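Appel à participation : gestes de table et pinces tenues à la main

Indida recherche des personnes pour enregistrer des gestes domestiques à l'aide de pinces portatives, et pour éprouver sur le terrain la deuxième version de ses règles de bonne pratique. Les séances ont lieu au domicile des participants ou dans l'appartement d'essai de Sirnthorpe. Aucune connaissance en robotique n'est demandée.

Référence de l'appel : 2044
Clôture des candidatures : jeudi 8 novembre

Le travail

Vous tenez une pince dans chaque main et vous effectuez des tâches courantes autour d'une table : déplacer des bols, les empiler sur une assiette, débarrasser, remettre en place. Une séance dure 3 heures, pauses comprises. Les tâches sont fixées à l'avance sur une fiche, mais l'ordre dans lequel vous les faites reste libre.
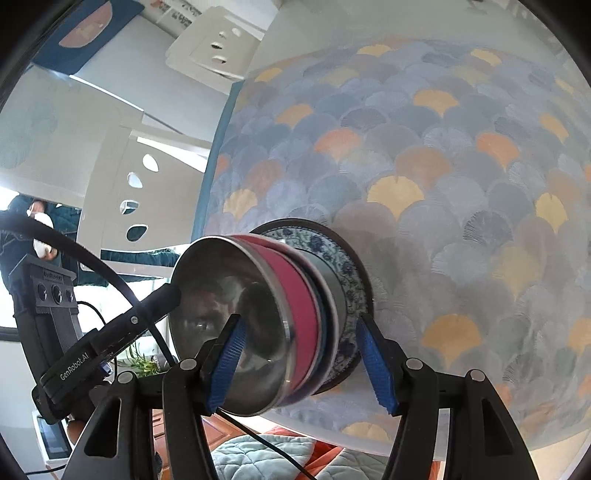
Keskinen
Responsable des protocoles de collecte, Indida

Nous avons rédigé nos règles après la campagne du mois d'août, au cours de laquelle chaque équipe travaillait à sa manière. Les enregistrements étaient difficiles à comparer et plusieurs foyers nous ont signalé que les consignes sur la vie privée manquaient de clarté. Le document actuel tient en quelques pages. Vous le recevrez avant votre première séance et vous nous direz, par écrit, ce qui ne s'applique pas bien chez vous.

Règles à respecter pendant les séances

Les doigts de la pince se ferment sur l'objet sans forcer. Si un bol glisse, on le laisse se poser et on reprend le geste depuis le début.

On ne déplace pas le mobilier pour faciliter la prise. La nappe, les chaises et les vases restent comme ils sont d'ordinaire.

Les câbles passent du côté opposé à la vaisselle. Avant chaque prise, vérifiez qu'aucun câble ne peut accrocher un verre ou le bord d'une assiette.

Toute personne présente dans la pièce doit avoir signé le formulaire de consentement, même si elle ne participe pas. Les mineurs ne sont pas admis pendant l'enregistrement.

Courriers, ordonnances, photos de famille et écrans allumés sont retirés ou retournés avant le début. En cas d'oubli, signalez l'heure de la prise et celle-ci sera supprimée.

Une prise ratée se garde. Vous la notez comme telle sur la fiche, sans la refaire plus de 2 fois.
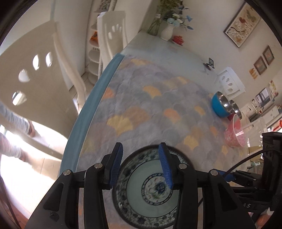
Profil recherché

Vous êtes majeur et vous pouvez rester debout ou assis près d'une table pendant toute la séance. Gauchers et droitiers sont les bienvenus. Il faut savoir lire une fiche de consignes en français et la remplir lisiblement. Si vous recevez l'équipe chez vous, prévoyez une table dégagée sur un côté et une prise électrique à proximité.

Les personnes souffrant du poignet ou de l'épaule sont priées de le mentionner dans leur candidature ; des séances plus courtes sont possibles.

Indemnité et assurance

L'indemnité est de 500 euros pour la série complète, versée après la dernière séance. Si vous arrêtez en cours de route, les séances faites sont payées au prorata. La vaisselle et les objets abîmés pendant l'enregistrement sont remboursés sur simple déclaration. Les frais de transport vers Sirnthorpe sont pris en charge sur justificatif.

Données

Les enregistrements sont conservés par Sedach, qui assure l'hébergement pour notre compte. Vous pouvez demander à revoir vos séances et en faire retirer tout ou partie, sans avoir à vous expliquer. Le retrait n'a pas d'effet sur l'indemnité.

Pour répondre

Envoyez une lettre de quelques lignes au secrétariat d'Indida en rappelant la référence de l'appel. Précisez vos disponibilités en semaine, votre main dominante et le lieu souhaité. Les personnes retenues seront convoquées à une réunion d'information, non rémunérée, où les pinces pourront être essayées.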